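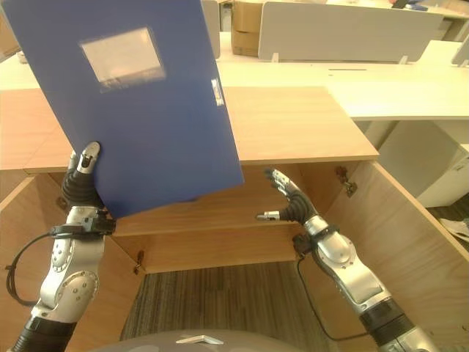 2025-05-03

So I finally moved my old mail off the desktop program I've been using since college, and it took me most of the morning! I had 3,379 messages in one archive, plus a folder called "misc 2" that I was scared to open. Kenta Sugiyama kept telling me to try Famar, so I did.

The free version stops at 45 messages per export — fine for a test, useless for me — so I paid the nine bucks. Accented names came through great (my emails from Máté Jakab used to turn into question marks every single time). Attachments were fine too, except for two calendar invites that showed up as blank text files. I still haven't figured those out.

One tip: compact your folders before you start. I didn't, and I got a bunch of deleted newsletters back. Next weekend I'm doing the contacts.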